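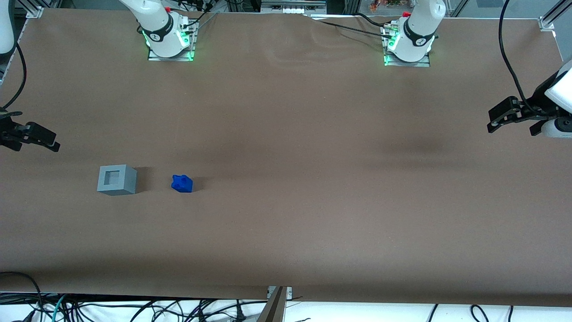
K. Malinowski

Robot Cells, Unit 5: The stop that came from a cable

Read this before the lab. Bring your copy of the stop log, the long one with 1,010 lines. It looks dreadful on paper, but most of it is heartbeat messages and you can cross those out with a ruler in five minutes.

I love this fault. It has everything we talked about in Unit 4 (force limits, protective stops, what a log does and doesn't say) and it happened on the Mostik cell, which you all know by now. Two arms, a gripper on each, and a very plain job: the right arm steadies the gray block with the square recess, the left arm picks up the small blue piece and brings it over. Then both go back out to the sides and wait.

What happened

In December the cell ran 412 cycles over one long session. It stopped 22 times. Every stop was a protective stop on the left arm, with the same message, "external force above limit, wrist." The operators did what operators do: looked for something in the way, found nothing, reset, carried on.

Seven of those stops are easy. The fingers came down a little low and pressed on the table. You can find them in the log by the height value, and we'll do one together in class.

The others are the fun ones! The arm was up in the air, well clear of the block, the table and the other arm, and it reported a push all the same.

First guesses, and why they didn't hold

Bad force sensor. Everybody's first guess, mine too. We swapped the sensor settings back to factory values and ran the empty-gripper check. It passed. A sensor can pass a check and still be faulty, so keep this one on the list, in pencil.

The brown covering. It has some ripples up between the two bases, and a ripple under a finger could certainly give you a bump. But that can only explain a stop near the table, and these were high up.

The two arms touching. Compare the joint positions of both arms at the time of the stop. The right one was parked out at its side each time.

What it was

Look at the long black cable hanging down to the left gripper. It has slack, and for most of the cycle the slack is plenty. Now turn the wrist the long way around to reach the same pose. The planner is allowed to do that, since both ways count as correct, and about one time in thirty it did. The cable wraps, pulls tight, and tugs on the wrist. The arm feels a force it didn't expect and stops.

So the robot was right every time. There was an external force. It came from the robot's own cable.

We confirmed it by slow jogging at reduced speed, wrist turned by hand command a few degrees at a time, with one person on the enable switch and a second person watching the cable from outside the reach of both arms. Please notice the second person. You can't watch a screen and a cable.

Why it's a safety matter

A stop is safe. What comes after it may not be. By the end of the session people were resetting within seconds, and somebody had asked for the force limit to be raised. With a higher limit the stops would have gone away, the cable would have kept pulling, and a real push against a real hand would have been let through too. Never raise a limit to make a message disappear.

Also, a green ring on a base doesn't tell you it's okay to reach in. Go by the cell's stop state and the lockout procedure in the Esgate sheet, section 2.

The repair

Wrist joint range narrowed in the Umis planner, so the long way around is no longer offered. Cable given a clip point and a proper loop. Cable check added to the start-up list, both arms, full wrist travel, slow speed.

For the lab

1. Mark every stop in the log with wrist angle and height above the table.
2. Sort them into two groups. Say which value you sorted on.
3. Find the earliest stop that could have given the cable away.
4. Write the note you would leave for the next shift. Four lines at most.
5. Trace the loose cables along the front of the table on your sketch and mark any that a moving arm could catch.

Part 3 has more than one good answer, and I'm looking forward to the arguments. Sketches go in the tray by the door.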